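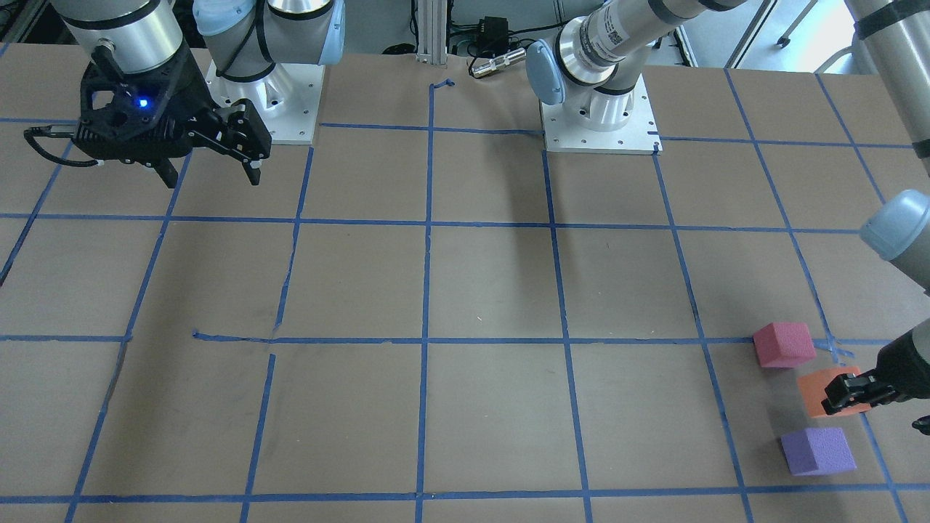 Chapter 4
A Grid, Some Tape and Two Arms

By now you have two arms bolted down and talking to your computer, and I hope you've waved them about a bit, because that is half the fun! This chapter is where they start handling things. We'll mark out a board, give every square a name, and write the first program that can be told "go to C2" and get there.

The layout comes from the shared workshop in Burkdale, where Anathi Chauke and Man-lok Tang built theirs over one August. Their first grid took 231 measurements with a steel rule (they were very keen). Yours can be far rougher. Tape wanders, corners drift, and the program in section 4.3 copes with all of it, provided you measure the squares you have and type in those numbers.

Foam cubes make good first objects. They forgive a hard squeeze, and a bright colour is easy to pick out from a plain board.

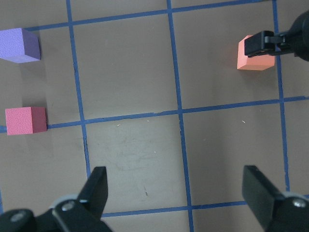

Fig. 4.1 Cubes and tape grid from the wrist camera. The pink cube is sitting on a line.

Before you read on, look at the pink cube and decide which square you would say it belongs to. Write your answer down, as we'll need it in section 4.2.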